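Taking In the Waist of Tailored Trousers

Posted in: Alterations

Most suit trousers are built to be altered at the centre back. The seam runs from the top of the waistband down through the seat, and a decent maker leaves spare cloth inside it so the next owner can have it moved. If your trousers fit at the thigh but gape when you sit down, you can fix that at home in an evening.

The pair I'm working on is a mid-grey worsted from Ó Dálaigh, bought second-hand. They measured 91 cm at the waist and needed to come in by 4 cm. That is near the limit. If you take out much more than 5 cm at the back, the hip pockets start drifting towards each other and the side seams swing backwards. For a bigger change you have to go into the side seams as well, and that's a separate job.

What you need

Thread to match the cloth, and a second thread in a contrasting colour for tacking
A seam ripper or small sharp scissors
Tailor's chalk, the flat kind
Pins and a hand needle
A tape measure
An iron, a pressing cloth and a tailor's ham (a tightly rolled towel will do)
A sewing machine

I use Florkine polyester thread for seat seams. It has a little give in it, and cotton tends to snap there. For tacking, any old cotton is fine and the cheaper and weaker the better.

Check the construction first

Turn the trousers inside out and look at the centre back. On traditional trousers the waistband is made in two halves and the seat seam goes right up through it. This is what you want. On a lot of high-street trousers the waistband is a single strip that goes all the way round with no join at the back. You can still alter those, but you'll have to unpick part of the band, cut it and make a join. Allow twice the time.

Look at the belt loop too. There may be one sitting directly over the centre back seam, or one on either side. A centre loop has to come off before you start and go back on at the end.

Step 1. Fit and mark

Put the trousers on with the shirt and shoes you will wear with them. Fasten everything. Pinch out the extra cloth at the centre back until the waist is comfortable – you should be able to slide two fingers inside the band – and pin it vertically from the outside. It's much easier if somebody else does the pinning. If you're alone, pinch with one hand, pin once at the waistband, take them off and check the amount flat on a table.

Sit down before you commit. A waist that feels right standing can be too tight in a chair.

Measure the pinched amount from the fold to the pin and write it down. Mine was 2 cm, so 4 cm out of the whole waist.

Step 2. Open the waistband

Take off the centre belt loop if there is one. Inside, the waistband lining will be held down by hand stitches or a line of machine stitching in the ditch. Unpick it for 8 cm on both sides of the centre back so that you can fold the lining up out of the way. Don't pull. Cut every third or fourth stitch and lift the thread from the other side.

If the trousers have a maker's label across the join, remove that as well and keep it with the belt loop.

Step 3. Chalk the new seam

Lay the trousers inside out with one leg tucked inside the other so the seat seam lies flat. Smooth it from the top down to the point where the curve begins to turn underneath.

At the top edge of the waistband, measure in 2 cm (or your own figure) from the existing seam and make a mark. Keep the same distance down through the depth of the waistband. Below that, draw a line that moves gradually back towards the old seam and meets it where the seat is fullest, usually 15 to 18 cm down. The line should be almost straight at the top and then bend gently. A sudden change of direction will show on the outside as a poke in the cloth.

If the seat is baggy as well as the waist, carry the line further down before you join the old seam. Leave the bottom of the curve, under the crotch, alone.

Step 4. Tack and try on

Tack along the chalk line by hand with the contrasting thread, using stitches of 1 cm or so. Leave the original seam in place for now; it will sit in the allowance and do no harm. Try the trousers on again, right side out.

Look for these things in a mirror:

Horizontal drag lines under the waistband mean you've taken in too much.
A pocket of loose cloth just below the band means the line comes back to the old seam too quickly.
A dip in the top edge at the centre back means the two halves of the waistband aren't level.

Adjust and tack again as needed. I did mine twice. The first time I had come back to the old seam too early and got a small bulge right above the belt line.
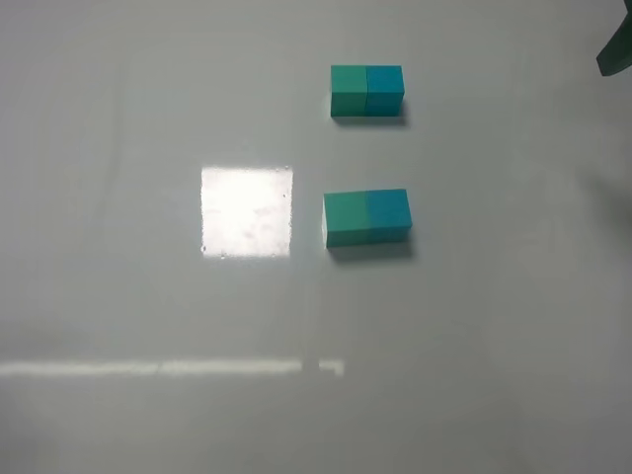 Step 5. Sew the seam

Set the machine to a straight stitch of 2.2 mm or so. Start from the bottom, overlapping the old stitching by 3 cm, and sew up to the top of the waistband. Going upwards lets you ease any slight difference in length as you go, and any error ends up at the waistband where you can see it and correct it. Match the lower edge of the waistband on both halves with a pin placed straight through the join.

Sew the curved part a second time, directly on top of the first line. Seat seams take a lot of strain and one row of stitching won't last. Some tailors backstitch the seat by hand with a doubled, waxed thread. Daithí Coughlan, who taught the evening class where I learned this, wouldn't let us use the machine on a seat seam until we had each done one by hand. It is slower, but a hand backstitch stretches with the cloth and it's worth trying once.

Remove the tacking, then unpick the part of the old seam that now lies inside the new one. The allowance won't open flat until you do.

Step 6. Press

Press the seam flat first, as sewn, to settle the stitches. Then place it over the ham and press it open from the wrong side with a damp cloth. Lift the iron and put it down again; don't slide it. Press the allowance open down to the start of the tight curve and stop there. The under part of the seam is left standing.

Worsteds go shiny quickly, so always use the cloth if you press from the right side. My Clekine iron runs hot on the wool setting and I turn it down a notch.

Leave the trousers on the ham until they're cool.

Step 7. Trim, or don't

You'll now have a wider allowance than before. If it lies flat, leave it. Someone may want to let the trousers out again, and that could be you after Christmas. If it's bulky at the waistband, trim only the canvas or stiffening inside the band, close to the seam, and leave the outer cloth alone. Overcast any raw edges by hand or with a zigzag.

Step 8. Close the waistband

Fold the waistband lining back down. It'll be too long by the amount you took in. Turn under each edge so that the folds meet at the centre back, or leave them open in a small V as many makers do. The V gives slightly when you bend and is kinder after a big lunch.

Slip stitch the lining down along the lower edge, catching the seam allowance and never the outer cloth. Sew the belt loop back over the seam, with several firm stitches through the band at the top and bottom. Put the label back if you want it.

Thick cloths and linings

Flannel above 600 g per metre is hard to pin accurately. Use clips at the waistband and tack twice. For linen, shorten the stitch slightly and finish the edges before you press.

If you have to replace the waistband lining, Skalura sell a ready-made curtain by the metre. The one I use is number 1041, in black or ecru. Wash it first if the trousers will be washed.

Comments are open until Tuesday. Side seams are next, and I'll be using the same pair.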